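A Morning at the Kunmont Furniture Fair

Kunmont has held a fair for office furniture since 1927, and the coffee may date from the opening. I paid 20 at the door, got a lanyard with somebody else's name on it, and spent the morning as Malou Bach.

Hall one was desks. Birthe Hallgrímsson of Hafstein showed me one that rises at the touch of a button, then couldn't get it down again, so we finished our chat with her chin at table height. She wants everyone to paint meeting rooms dark green this year. Last September it was clay pink, and I still have the tin.

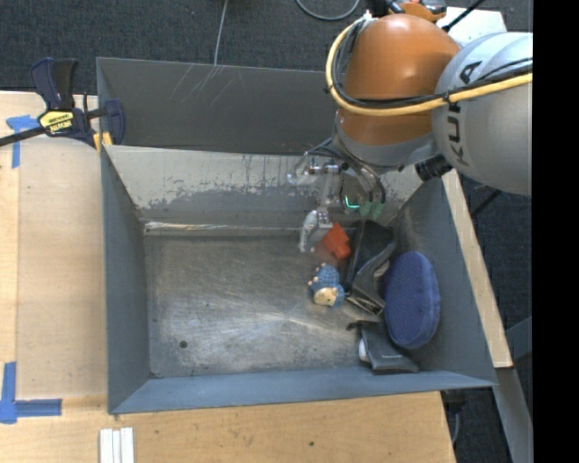 Hall two: chairs and quiet corners

Flasa had brought a felt booth for private phone calls. I could hear every word of the one going on inside, mostly a man asking about parking. The chairs next door were better, with proper arms and a seat deep enough for a nap. Preben Briem let me sit for 25 minutes before he mentioned the price.

Lunch was a roll. I missed the talk on lighting and bought a lamp on the way out, which doesn't fit my desk.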